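Paper cups leaking at the seam, is it me or the cups?

Yamuna Joseph
Doing coffee for a fundraiser in June, bought 2,000 hot cups (Holzer, the 12 oz) because the price was silly. Tested a few at home last night. Two of them got a damp line down the outside after maybe half an hour, right where the paper overlaps. Rest were fine?? Coffee was straight off the urn, no lids. Is that normal or did I get a bad batch. Can't really return them all, already opened the cartons. Also does it matter which way they get stored, they're in the garage right now.

Vikas Dixit
Had this at the Emutstead hall, different brand. Half an hour is a long time for a single wall cup with really hot coffee in it so I wouldn't panic yet. Do a proper test — take 20 cups, from different sleeves, fill with hot water, stand them on paper towel and leave them. Check at ten minutes and again at thirty. Write the sleeve on each one or you'll lose track.

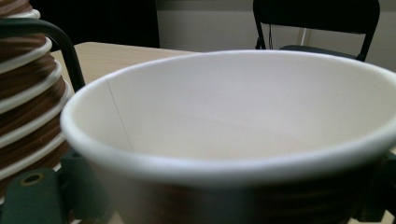 Side seam is where I'd look first. Hold the cup under a lamp and tip it till you can see down the wall. There's a strip where one edge of the paper laps over the other, and you want the same thing you get on this one, a thin line running down at a slant from just under the rim. If the edge is lifting or you can get a fingernail under it, bin it. Then check the bottom, thats the other place they go. Run a finger around where the base meets the wall.

Storage, get them out of the garage. Damp gets into the cut edges of the paper. Keep them in the sleeves, closed up, until the morning you need them. Don't jam the stacks down hard either, they stick and people yank them apart and bend the rims.

If more than 2 out of the 20 leak I'd email the seller with photos. Opened cartons shouldnt matter if they're faulty.

finura_fan
just double cup them, we always do. or get the Saver ones they're fine

Yamuna Joseph
Thanks Vikas, cartons are in the hall closet now. Will do the towel test tonite.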